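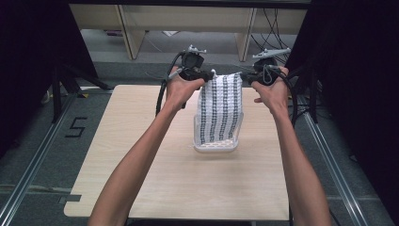
Open Day at the Rudow Robot Workshop: Your Questions

When is it and do I need a ticket?
Doors open at 2 on April 15, 2021. It's free, but we can only take 30 visitors at a time, so please sign up on the Visits page.

What will I get to see?
Towels! Folding one is wonderfully hard for a robot, and we love showing people why. Lies Lambrechts runs the demo table, where a person works with a gripper in each hand, picking up a striped towel by its edge over a small white basket. Recordings like these are what our robot Talla learns from.

Can I try the grippers myself?
Yes, please do! Each one has two fingers that face each other, with a pad on the inside of each for holding cloth.

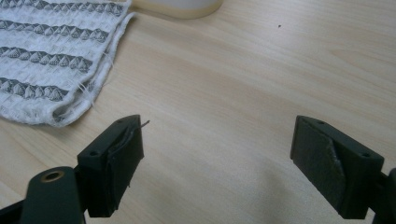
Most people squeeze much too hard at first (I did too), then slow down and start to get a feel for it. Kids are welcome to have a go if an adult stays with them.

How many folds does Talla need to learn from?
More than you'd guess. Our first set had 242 recordings and she still got corners wrong, which was great fun to watch.

Can I bring my own towel?
Sure, hand towels are best.

I can't make it. Will there be another one?
We're planning the next open day for October, together with our friends from Isum.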